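Stetirau two-arm collection: speaker notes
Speaker: Raghda Harb. Slot is 15 minutes with questions, so skip the section on time sync if Samer's talk runs over.

Slide 1. Title
Say who did what. Nizar Masri wrote the recorder. Ghassan Najjar and Ruba Tannous did most of the teleoperation. I did the task list and the review tool, so complaints about labels come to me.

Slide 2. What we are collecting
Demonstrations for a two-arm policy. One episode = one instruction, one start state, one operator, joint positions and gripper commands for both arms, plus video. No scripted motion anywhere in the set. 1,435 episodes passed review as of the June freeze. Give the number once and move on; people will want to talk about hours instead and the hours figure includes resets.

Slide 3. The cell
Leave this up while explaining the layout. Both arms are mounted at the front on one beam, walls on three sides, objects on the table between. 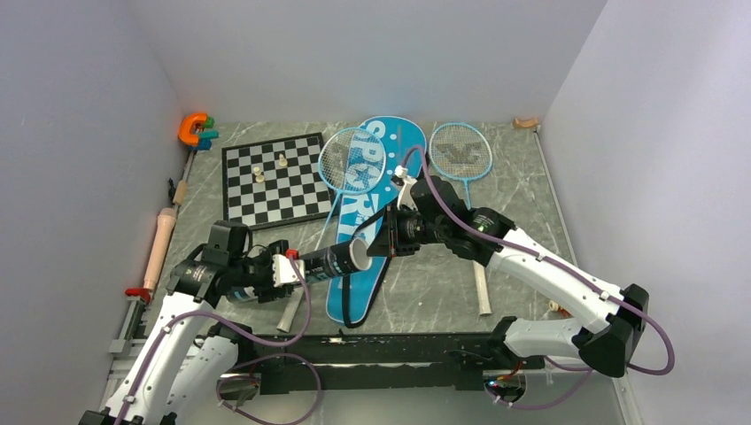

We split the tasks into three families: single-arm pick and place, handover, and joint carry. Handover is the family where operators disagree most. Ghassan closes the receiving gripper early and waits. Ruba keeps the giving arm still and does all the alignment with the other one. Both succeed. The policy trained on the mix hesitates at the moment of transfer, and we think it is averaging the two. Pause here — this is the point I want people to remember if they remember one.

What we tried: an operator ID as an extra input. Helped on handover, did nothing on pick and place. Results table is in the backup slides.

Slide 4. Clutter
Early sessions had only the target objects on the table. Models from those sessions failed as soon as anything else was put down. Now every session has distractors, and they stay where they are across several episodes before we change the layout. Someone will ask why we don't randomize every episode. Answer: reset time. Full randomization roughly halved our throughput when Dinder tried it.

Slide 5. Joint carry
Long and flat objects, both grippers closed on the same part. The arms are now coupled through the object, and a small error on one side shows up as load on the other. Operators feel nothing through the leader arms, so they go by eye. We cap joint speed for this family only.
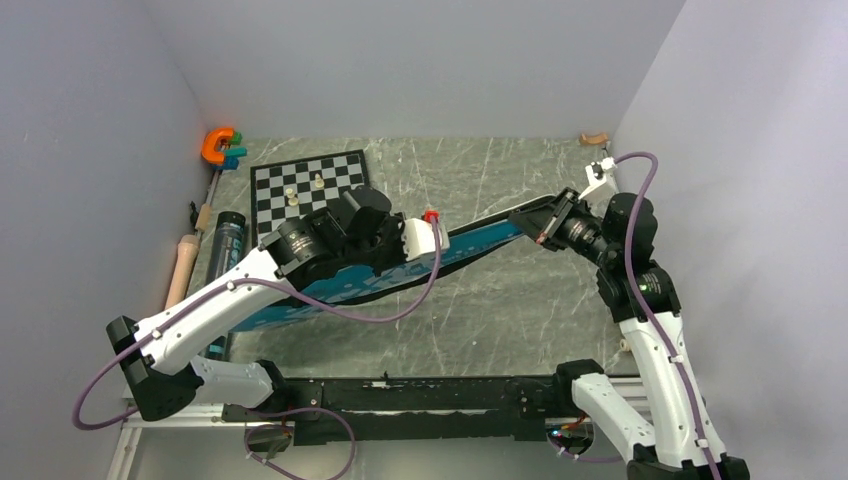 Fig. 2. Joint carry: long board held by both grippers, chessboard left on the table behind it.

Mention cable routing briefly. Slack has to allow full wrist rotation, and too much of it hangs into the workspace and into the video. We re-tie between sessions and log it, as a change in cable shape is a change in the images.

Slide 6. Review
Every episode is watched once at double speed. Reject for: wrong instruction, dropped packets, operator stopped mid-task. Do NOT reject for a fumbled grasp that was then recovered. We threw those out at first and lost up to 200 good recoveries that way. (Nizar still has the raw logs; ask him whether they can be restored before I promise anything.)

Slide 7. Open items
Held-out set is 150 episodes, too small for joint carry.
Instruction text is too uniform. Ruba is rewriting it.
Awad format export works for video, not yet for gripper commands.

Backup: operator ID table, packet loss by session, speed cap values.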